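Art Blogging 2: Writing the Short Travel Post
Handout, Drondedside, 8/19/22
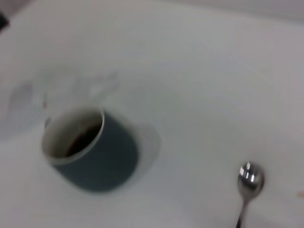

A travel post on an art blog carries one subject and no more than 90 words. State the place in the first line, then move to color or shape. Note value before hue: a dark blue-green mug with a cream interior on a white tabletop gives the reader a strong contrast at the lip - enough for one sentence. Leave opinions of the town for the end.

Posting order
Write the text first and pick the picture second. Keep captions under 14 words. Link to the artist's own page where one exists.

For next session
Read the Roveck and Kongkaew posts. Draft 5 openings and bring them on paper.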